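Flilent Grip Pads, Replacement Set
Supplied by Mustonen

Pack of 2
Fits: Flilent hand-held and arm-mounted grippers
In stock at the Kollthorpe warehouse

Service notice, revised June

Mustonen has received reports of grip pads separating from the fingertip block during normal use. In the reported cases the edge of the pad lifted first, after which the pad slid under load and the part being held was dropped. Most of the affected units had passed 3,000 closing cycles on the original pads.

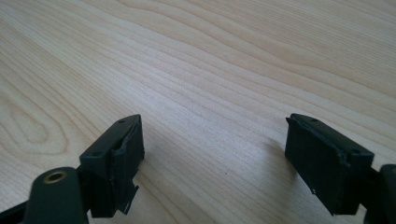 Customers are asked to inspect both fingertips before each shift. A pad must be replaced if an edge is raised, torn or folded over at the corner. Pads should be changed as a pair. Do not glue down a loose flap or cover it with tape, as this changes the grip force and voids the warranty.

Fitting

Disconnect power before starting. Remove the old pad and all adhesive from the block, apply the new pad with firm pressure, and leave it for 12 hours before use. Do not use these pads on parts hotter than 62 °C.

Grippers that have dropped a load should be taken out of service and reported to the Skanitz service desk, with the serial number and the cycle count. Pads that failed below the stated cycle count will be replaced free of charge on return of the old set.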